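4.2 Soft furnishings and the small things kept near them

Most of what we got from the bedroom visits was about storage, which is dealt with in 4.1. This part is shorter. It covers bedspreads, wall clocks and the small patterned items people keep within reach of the bed. Notes were taken by Bangera and Domański, 14 homes in all, first round in March, second over the holiday period.

Pattern first. We had expected plain bedding to win out, mainly on the strength of what the shops in Eromside told us (plain outsells patterned, they said, and has for years). Did not hold up in the homes. Bedspreads with a large all-over motif were common, scrolls and leaves especially, and owners talked about them as the thing that "does" the room. One man in Bodin had kept the same spread through 2 moves and chose the paint to go with it. Colour of the walls, curtains, even the lamp — all picked afterwards. Saha's earlier coding sheet had no box for this so it went under "other" in the first round, and was recoded later.

Small objects are harder. People don't list them when asked. Ask what is in the bedroom and you get bed, dresser, clock, maybe a chair. The little cylinders and tins and pots with flowers printed on them come up only when someone picks one up, and then there is quite a lot to say: who gave it, where it used to sit, why it isn't in the bathroom. We have grouped these as "hand items" and left the contents out of the coding, as in many cases the owner wasn't sure either. Busy prints again, mostly floral. Domański's view is that the print on the hand item and the print on the bedding are chosen seperately and end up together by accident. Bangera disagrees. The interview material leans her way in 3 homes and is silent in the rest.

Clocks. Nearly every bedroom had one on the wall even where the owner used a phone to wake up. Asked why, the usual answer was habit, or that the wall looked bare. Square ones were prefered by the older participants, in gold or pinkish tones, and hung high. Round ones in the kitchen, square ones in the bedroom, as one participant put it — we can't say if that is general.

Figure 3 has a floral hand item against the bedding, with the clock up on the wall.
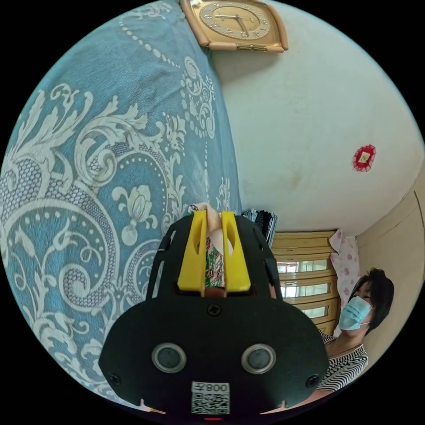 Eromside, 27th December
Fig. 3. Small cylindrical item with a green, red and white print and a pale rounded cap; light blue bedspread with white scrolling leaf pattern; square wall clock, gold-toned face.

The two prints share a leafy or floral theme but little else. Scale is different, so is the colouring. The spread is light blue and white only, with large open scrolls and dotted lines running in arcs between them, while the item carries three colours packed into a very small surface. On our sheet this counts as "related, not matched", the category that gave the most trouble. Pētersons and Le Goff coded the full set independently and most of the disagreements sat here. Where they couldn't settle it the pair was left out of Table 5.

Clock entered as square, warm tone. No link to the bedding was claimed.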